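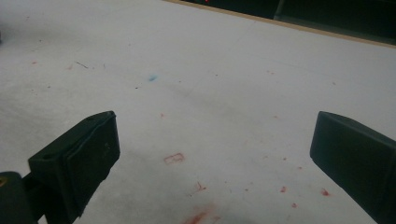 Open gripper fingers over a marked white work surface.

Hand-held gripper budgeting is the planning of purchases for work in which people carry grippers by hand to record tasks for later use in robot training. It is often presented as the cheap alternative to buying robot arms. That claim rests largely on the price of the gripper alone, and published plans seldom show much else.

The Arkine price list of June gave 487 euros for a single unit. Two-handed work needs a pair, and a buyer must then add cables, a table, a work board and spares. A plan drawn up by Ruseo put these extras at 292 euros per station, with no sum set aside for wear to the fingers or for the hours spent by staff. Both tend to be left out of sales material.

Tasks that need both hands, such as holding a bottle low on its body with one gripper while the other works near the cap, also make it harder to share a set between two stations.

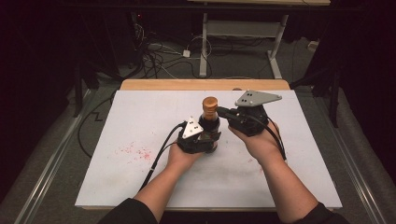
Zerouali objected that such sums are unfair to the method, as a board and a table can be used for years and most workshops own them already. The objection has some force, though it does not cover finger pads, which Clonico sells at 109 euros a set and advises replacing after five months of daily use. No independent figures on their working life had been published by September 18, 2021.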